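Coffret bain de pieds et soin des mains Skerkness
Réf. 431 – Gamme Praso
Accueil > Bien-être à la maison > Coffrets > Mains et pieds

En stock
Livraison en point relais ou à domicile
Ajouter au panier
Ajouter à ma liste

Présentation

Le coffret Skerkness réunit ce qu'il faut pour une séance complète de soin des pieds et des mains à la maison : un bac souple, des sels, un gommage, un baume, une crème pour les mains et les accessoires de manucure. Il convient à une personne pour 6 séances, en suivant les doses indiquées dans le livret. Les recharges sont vendues séparément et portent le même nom que les produits du coffret.

Il fait partie de la gamme Praso, que nous composons et conditionnons dans notre atelier. Les instruments en métal viennent du fabricant Ristić. Le bac et les serviettes sont fournis par Wivel. Les produits de soin sont préparés en petites séries et l'étiquette de chaque pot porte un numéro de lot.

Beaucoup de clients l'achètent pour offrir. Le coffret est livré fermé par un ruban, dans une boîte en carton épais qui peut servir ensuite au rangement. Le prix n'apparaît sur aucun document placé à l'intérieur.

Contenu du coffret

Bac pliable pour bain de pieds, avec deux poignées
Sels de bain à la lavande, un sachet refermable
Gommage au sucre et à l'huile d'abricot, un pot
Baume pour les pieds au karité, un pot
Crème pour les mains, parfum amande douce, un tube
Huile pour cuticules, flacon avec pinceau
Lime en verre dans son étui
Repousse-cuticules Ristić en inox
Coupe-ongles Ristić, grand modèle
Pierre ponce naturelle avec cordelette
Deux serviettes en coton Wivel
Une paire de chaussons en éponge, taille unique
Livret d'utilisation

Le vernis n'est pas compris. Nous avons choisi de ne pas en mettre car les goûts varient trop d'une personne à l'autre, et les retours de la première version du coffret concernaient presque tous la couleur. Les vernis de la gamme se trouvent dans la rubrique Ongles.

Déroulement d'une séance

Comptez 30 minutes pour les pieds. Les mains demandent un peu moins de temps et peuvent être faites pendant le bain.

Dépliez le bac et posez-le sur une serviette, sur un sol plat. Remplissez-le d'eau tiède jusqu'au repère intérieur. Ajoutez deux cuillerées de sels et remuez à la main. L'eau doit être agréable au toucher ; vérifiez-la avec le poignet, surtout pour un enfant ou une personne âgée.

Laissez tremper les pieds une dizaine de minutes. Sortez un pied, passez la pierre ponce mouillée sur le talon et sous l'avant du pied, par petits mouvements circulaires et sans appuyer. Faites de même avec l'autre. Prélevez une noix de gommage, massez, puis rincez dans le bac.

Séchez bien, y compris entre les orteils. Coupez les ongles droit, sans arrondir les coins. Appliquez le baume en couche fine et enfilez les chaussons. Le baume met quelques minutes à pénétrer. Évitez de marcher pieds nus sur du carrelage pendant ce temps.

Pour les mains, limez toujours dans le même sens, du bord vers le centre. Déposez une goutte d'huile à la base de chaque ongle, attendez un peu, puis repoussez les cuticules avec le côté plat de l'instrument. Ne les coupez pas. Terminez par la crème.

Si vous posez du vernis ensuite, dégraissez l'ongle avec un coton légèrement imbibé de dissolvant. Sur un ongle encore gras, le vernis s'écaille dès le lendemain.

Le bac

Le modèle Wivel est en matière souple avec un fond renforcé. Plié, il tient dans un tiroir de salle de bains. Il accepte les pieds jusqu'à la pointure 46 sans que les orteils touchent la paroi. Les poignées servent à le déplacer vide ou à le soulever pour le vider dans la douche. Ne le traînez pas plein sur le sol.

Il n'a ni moteur, ni chauffage, ni prise. L'eau refroidit donc comme dans une bassine ordinaire. Pour une séance plus longue, gardez une carafe d'eau chaude à portée de main, retirez les pieds avant de verser et remuez avant de les remettre.

Après usage, rincez à l'eau claire et laissez sécher ouvert, tête en bas. Un bac replié humide finit par sentir le renfermé. Une cuillère de vinaigre blanc dans l'eau de rinçage règle en général le problème.

Les produits de soin

Les sels contiennent du sel marin, du bicarbonate et de l'huile essentielle de lavande. Le gommage est à base de sucre de canne et d'huile de noyau d'abricot. Il peut se séparer dans le pot quand il fait chaud ; il suffit de le mélanger avec une cuillère propre. Le baume contient du beurre de karité, de la cire d'abeille et de l'huile de tournesol. Il ne convient pas aux personnes qui évitent les produits de la ruche. Une version à la cire de candelilla est proposée dans les recharges.

La crème pour les mains est parfumée à l'amande douce. Elle contient de l'huile d'amande et doit être évitée en cas d'allergie aux fruits à coque.

La liste complète des ingrédients figure sur chaque emballage. Avant la première utilisation, faites un essai au pli du coude et attendez le lendemain.

Une fois ouverts, les pots se gardent six mois dans un endroit sec, à l'abri du soleil. Les sels se conservent plus longtemps si le sachet est bien refermé.

Précautions

N'utilisez pas le coffret sur une peau blessée ou irritée. Les personnes diabétiques et celles qui ont des troubles de la circulation ou de la sensibilité des pieds doivent demander l'avis de leur médecin ou de leur pédicure. Les produits parfumés à l'huile essentielle sont déconseillés aux femmes enceintes et aux enfants de moins de sept ans. Gardez les instruments hors de portée des petits.

Le gommage rend le fond du bac glissant. Ne vous mettez pas debout dedans.

Entretien des instruments

Lavez le coupe-ongles et le repousse-cuticules à l'eau savonneuse, essuyez-les tout de suite et passez un coton avec de l'alcool à 70°. La lime en verre se lave à l'eau avec une petite brosse. La pierre ponce sèche suspendue par sa cordelette. Les serviettes passent en machine à 60°, les chaussons à 30°. Pas d'adoucissant sur les serviettes, elles absorbent moins bien.

Offrir le coffret

Au moment de la commande, vous pouvez ajouter une carte avec un message de quelques lignes. Nous la plaçons sous le ruban. Indiquez dans ce cas l'adresse du destinataire comme adresse de livraison ; la facture vous est envoyée par courriel. 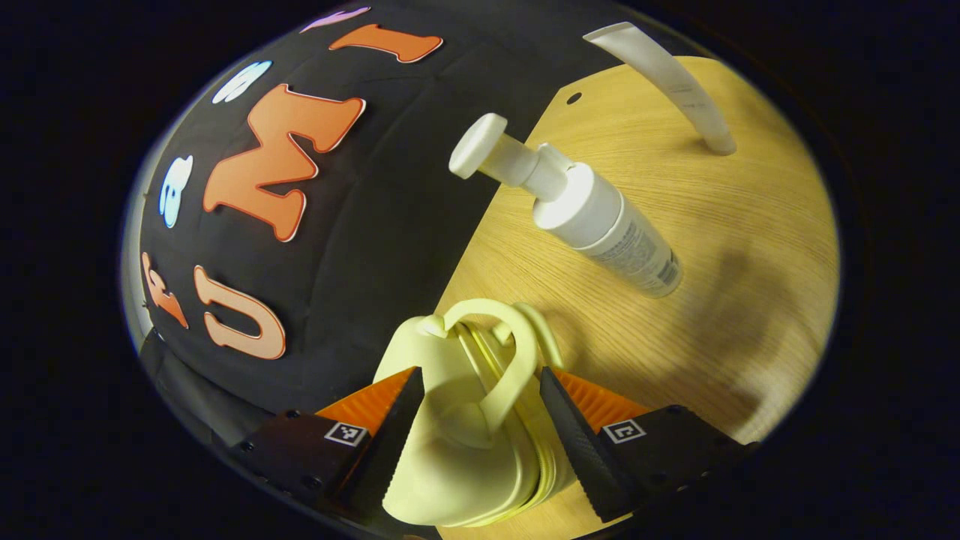 Pour un anniversaire, commandez de préférence une semaine avant la date. Nous ne proposons pas de livraison à jour fixe. En décembre, les délais s'allongent de deux à trois jours et l'option carte est fermée la dernière semaine avant les fêtes.

Il existe aussi un bon cadeau valable sur toute la gamme Praso, pour ceux qui préfèrent laisser le choix. Il est envoyé par courriel ou imprimé sur papier, s'utilise en plusieurs fois et ne peut pas être échangé contre de l'argent.

Caractéristiques

Référence : 431
Gamme : Praso
Poids du colis : 3,188 kg
Nombre de séances : 6
Durée conseillée : 30 minutes
Parfums : lavande, abricot, amande douce
Instruments : Ristić, inox
Bac et serviettes : Wivel
Couleur du bac : gris clair
Emballage : boîte en carton avec ruban

Questions fréquentes

Peut-on choisir un autre parfum ?
Pas dans le coffret. Les recharges de sels existent en lavande, en menthe et sans parfum.

Le coffret convient-il à un homme ?
Oui. Le coupe-ongles est le grand modèle et les chaussons vont jusqu'au 44. Le bac accepte deux pointures de plus.

Peut-on l'utiliser à deux ?
Oui, en changeant l'eau et en nettoyant les instruments entre les deux personnes. Le nombre de séances est alors divisé par deux. Une pierre ponce et une lime supplémentaires sont conseillées.

Les sels abîment-ils l'émail de la douche ?
Non, à condition de rincer après avoir vidé le bac. Évitez de laisser sécher l'eau salée sur la robinetterie.

Peut-on mettre les sels dans un bain complet ?
Oui, mais le sachet sera vite vide. Les sels en seau sont mieux adaptés.

J'ai reçu un pot mal fermé, que faire ?
Envoyez-nous une photo du pot et son numéro de lot. Nous remplaçons le produit seul, sans retour du coffret.

Livraison et retours

Les commandes passées avant midi partent le jour ouvré suivant. Le coffret peut être retourné dans les 14 jours s'il n'a pas été ouvert. Pour des raisons d'hygiène, les pots descellés et les instruments sortis de leur étui ne sont ni repris ni échangés, sauf défaut. Les frais de retour sont à la charge du client.

Les instruments Ristić sont garantis deux ans. Conservez la facture. L'usure normale de la lime et de la pierre ponce n'est pas couverte.

Voir aussi

Recharge de sels Praso, lavande
Recharge de sels Praso, menthe
Baume pour les pieds à la cire de candelilla
Lot de deux limes en verre
Serviettes en coton Wivel, par quatre
Bon cadeau Praso

Fiche mise à jour le mardi 13 janvier 2026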